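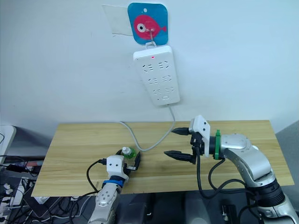 Slide 1: Power strip on a hook, with fish.

Hi everybody, thanks for coming back in after the coffee. (Wait for the door. It bangs.)

So my talk is called "Get It Off the Floor," and I'm going to spend the whole of it on power strips, and I know how that sounds! I pitched it to Zeeshan Sethi as a joke, and he wrote back within the hour and said can you fill half the afternoon. I can't, Zeeshan, but I can fill 21 minutes, and then there's time to argue.

Leave the slide up for this whole first part.

What I like about this one is how little there is to it. White strip, upright on the wall, one wire hook holding it up, and the cord dropping down onto the table. And the outlets are where you can see them. You could walk up to that with a charger in one hand and a sandwich in the other and you'd find a free socket without bending down. There are six of them in there, two across and three down, and they're the kind that take more than one sort of plug, so a visitor with some odd adapter has a fighting chance too.

And then the fish. I love the fish. Red fish, great big eye, bright turquoise card, right at the spot where the hook is. I'll come back to the fish, because I have opinions.

(Pause. If someone laughs, let them.)

OK, so where most of us start. Hands up if the power strip at your desk is on the floor right now. Yeah. Keep them up if it has dust on it that you'd be embarrassed to show your mother. Right.

I ran the shared workshop at Plumgate for a few years before I moved over to Sikum, and at Plumgate every strip we owned lived on the floor under the benches. We had sawdust in them, we had a bit of dried glue in one, and once a month somebody would roll a stool over a cord and half the bench would go dark. Everybody would then crawl. I spent a good part of my working life in there on my knees with a flashlight in my teeth, reading the little switch to see if it was on or off.

Tell the stool story here if time allows. Keep it short – last time it ran way over.

What changed it was Moataz Kettani moving into the corner bench. He came in early on a Monday, before I'd even had coffee, screwed a hook into the wall, hung his strip on it and went to work. Didn't mention it to me, didn't ask. By lunch two other people had asked me for hooks. That's how I learned that a good idea in a workshop spreads a lot faster if it's at eye level.

So, some practical stuff. This is the part people write down, so slow down a bit.

Pick the height first. I go for somewhere between the tabletop and my chin when I'm sitting. Any higher and the plugs start pulling on themselves, and big chargers sag, and you get that lean where the pins are half out. I don't like seeing the pins. If you can see metal, push it back in or move the plug to a different socket.

Use the hanging slot if your strip came with one. Lots of them have a hole or a keyhole shape on the back or at one end. If yours has nothing, please don't drill one! I've seen that done, by a person in this room, and I won't look at anybody. Buy a different strip. And don't wrap wire around the body of it either, it slides, and sooner or later it ends up resting on the plugs.

Check the wall. A hook in solid wood or masonry is a happy hook. A hook in plasterboard needs the right anchor. Sticky hooks are their own subject and I've got a whole grudge about them. They hold the strip just fine. What they don't love is you yanking a tight plug out of the strip one-handed, every day, for a year. If you must use a sticky one, hold the strip with your other hand when you pull. I put up a sticky one in the Brunton office and it lasted until April, and then it came down in the middle of somebody's call, with three chargers attached.

(Do the sound effect. People like the sound effect.)

Now, the cord. Go back and look at the slide again, at the bottom end of the strip. It's a pale gray cord and it drops down and makes a loose loop on the wooden top, first one way and then back the other. A bit of slack like that is good. I'd much rather have slack than a cord stretched tight like a guitar string, because a tight cord is pulling on the strip and on the wall outlet at the same time, all day. What I would do next on my own bench is take that slack and clip it along the back edge, so it isn't where my elbow wants to be. One clip, maybe two. You don't need the fancy channel stuff. I bought 50 of the cheap little clips when I started at Sikum and I still have most of the bag.

Please don't coil up the extra cord tight and zip-tie it in a bundle, though. I used to do this and I was very proud of my bundles. Cords can get warm when they're carrying a real load, and a tight bundle doesn't let the heat out. Loose loops, soft ties, and if you've got way too much cord, get a shorter one.

Same goes for what you plug in. Lamps, chargers, a laptop, fine. Space heaters and kettles go straight into the wall, always. And never one strip into another strip. I don't care how neat it looks. I found a chain of them behind the Wallar display table, all beautifully mounted, all perfectly level, and I had to take the whole thing down, and it broke my heart a little.

Look at the light. The strip on the slide has a little red one up near the top, and it's lit. When a strip is on the floor, that light is doing its job for the benefit of the spiders. Up on a wall you catch it as you walk past. I do a loop at the end of the day now and I just look for red. Lit means go switch it off, dark means go home. Takes me less time than finding my keys.

Check clock. Should be past halfway.

Right, the fish!

I've had people tell me a workspace should look serious. I've had them tell me at length. And my answer is that I want people to remember where the power is, and "over by the fish" is the best directions I've ever heard in a workshop. Compare it with "third outlet group, north wall." I have worked in a place that labeled things like that and we all went around asking each other which way north was.

So on your own hooks, give it a card or a color. At Sikum we ended up with animals, mostly because I had a pack of kids' stickers in my bag. The soldering bench has a goat. New people learn the goat on the first morning. If you're more grown-up than me, use colored tape, and use the same color on the other end of the cord at the wall outlet, so you know which one you're unplugging. I have unplugged the wrong one. It was Moataz's, and he was saving a file.

Small note on paper and tape on the wall. There's a pale bit stuck up behind the card on the slide, with the lower edge curling. My walls are full of those. Once a season I go along and either press them back or peel them off, and I keep loose paper well away from the sockets themselves. That's a five-minute job with the radio on.

Homework, then. When you get back to your bench, get down and look at your strip. Unplug it, wipe it with a dry cloth, look over the whole cord for nicks or flat spots. If it's cracked or it smells burnt, throw it out, don't hang it. If it's good, find it a hook.

I brought a box of hooks, they're on the chair by the door, take a couple each. Zeeshan has the sign-up sheet for the bench tour and he's got the only working pen.

Questions now. If anyone asks about surge protectors, send them to Moataz, he's in the second row and he's been waiting all day.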